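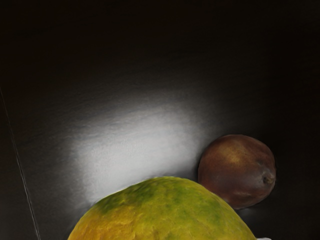 Géza Nyitrai wrote to us on 19th July to ask why a hard green fruit turns soft and sweet if you leave it in the kitchen for a few days. Does it keep growing after it is picked?

It doesn't grow any bigger. Once a fruit leaves the plant, no more water or sugar comes in through the stem. But the fruit is still alive. It takes in oxygen and gives off carbon dioxide, a bit like you do, and it keeps changing inside.

An unripe fruit such as a banana is full of starch. Starch is made of long chains of sugar joined together, and it doesn't taste sweet. As the fruit ripens, the chains are cut into small pieces of sugar. The stuff that holds the cell walls together gets weaker too, so the fruit goes soft. Green color often fades, and yellow, orange or red shows up.

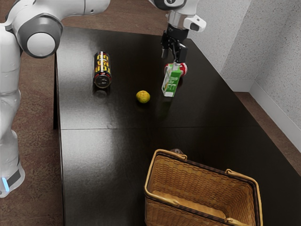

Many fruits start all this with a gas called ethylene. They make it themselves. You can't see it, and there is too little of it in your kitchen to smell. When one part of a fruit makes ethylene, the other parts start making it, and so do some fruits sitting nearby.

Bananas, mangoes, pears, peaches and avocados all ripen after picking. Oranges, grapes, cherries and strawberries don't. They may get softer, but they won't get much sweeter, so growers leave them on the plant until they are ready.
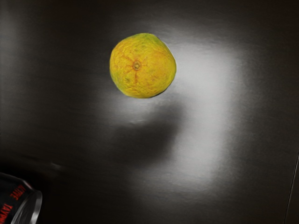
You can try this at home. Take two green bananas from the same bunch. Put one in a paper bag with a ripe apple and fold the top over. Leave the other one on a plate in the same room. Look at both every morning and write down the color and how soft they feel. The one in the bag should ripen first, as the bag traps the ethylene from the apple.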